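What a Company's Earnings Report Tells You

Business Words for Younger Readers
By Gunther Reinholz
February 3, 2018

Four times a year, many large companies publish a report about their money. It is called a quarterly earnings report. A quarter is three months, and four quarters make one year. The report says how much money came in, how much went out, and how much was left.

This page explains the main words in an earnings report. The numbers come from a small company called Codura, which makes bicycle trailers. Codura's numbers are short enough to work out on paper.

Revenue

Revenue is all the money a company receives from selling things. It is counted before any bills are paid. Codura sells each trailer for $30 to bicycle shops. In one quarter it sold 1,020 trailers. To find the revenue, multiply the price by the number sold:

30 x 1,020 = 30,600

Codura's revenue for the quarter was $30,600. Some reports use the word "sales" for the same thing.
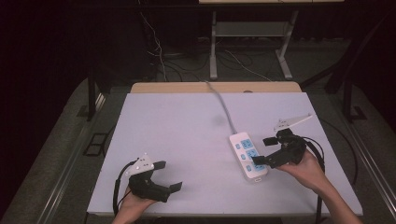

Costs

Costs are what a company pays in order to do its work. Codura buys wheels and cloth. It pays its workers. It pays rent for its building in Draltgate, and it pays the electric bill.

Costs come in two main kinds. A variable cost changes with the number of trailers made. Each trailer has two wheels, so if Codura makes twice as many trailers, it needs twice as many wheels. A fixed cost stays the same. The rent in Draltgate is the same in a busy month and in a slow one.

When all of Codura's costs for the quarter were added together, they came to $26,600.

Profit and loss

Profit is revenue minus costs. For Codura:

30,600 - 26,600 = 4,000

The profit was $4,000. If the costs had been larger than the revenue, the answer would have been below zero. That is called a loss. A company can have a loss in one quarter and a profit in the next. Codura usually sells more trailers in August than in winter, and its winter profit is smaller.

"Earnings" is another word for profit. You may also see the word "margin." Margin compares profit with revenue. Codura kept $4,000 out of $30,600, which is a little more than 13 cents from each dollar of sales. The other 87 cents or so went to costs.

Why some reports show more than one profit

A company may list several kinds of profit in the same report. One kind is counted before taxes are paid, and another is counted after. The second number is smaller when there is tax to pay. To compare two companies fairly, you must use the same kind of profit for both.

The word "adjusted" means that the company has left something out of the count or put something in. Suppose a storm damaged Codura's roof and the repair cost a lot. A roof repair does not happen every quarter. Codura might show one profit with the repair counted and an adjusted profit without it. The report should say what was changed.
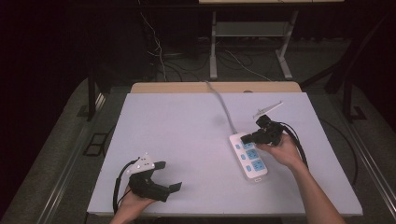
Debt

Debt is money that a company has borrowed and must pay back. Codura borrowed $2,000 from a bank called Tullano to buy a sewing machine. The bank also charges interest, which is a fee for using its money.

Debt and loss are different things. A company can make a profit and still have debt. It may use part of its profit to pay some of the debt back. When it does this, the report says that debt was "reduced" or "cut."

Percent

Reports often say that a number rose or fell by some percent. Percent means "out of one hundred." If Codura sold 100 trailers one week and 104 the next week, its sales rose 4 percent.

A percent needs to be read together with the number it started from. Lukumay, another trailer maker, is very small. If it sells 2 trailers one week and 4 the next, its sales have risen 100 percent, but it has sold only two more trailers than before. Codura's 4 percent was also an increase of four trailers, twice as many as Lukumay's.

Who reads the reports

Owners of a company read them to learn how their company is doing. A large company may have thousands of owners, each holding small parts called shares. Banks read them before they lend money. Workers and newspaper reporters read them too.

Words to remember

Quarter: three months of a business year
Revenue: money received from sales
Fixed cost: a cost that does not change with the number of things made
Variable cost: a cost that does change with that number
Margin: profit compared with revenue
Interest: a fee for borrowing money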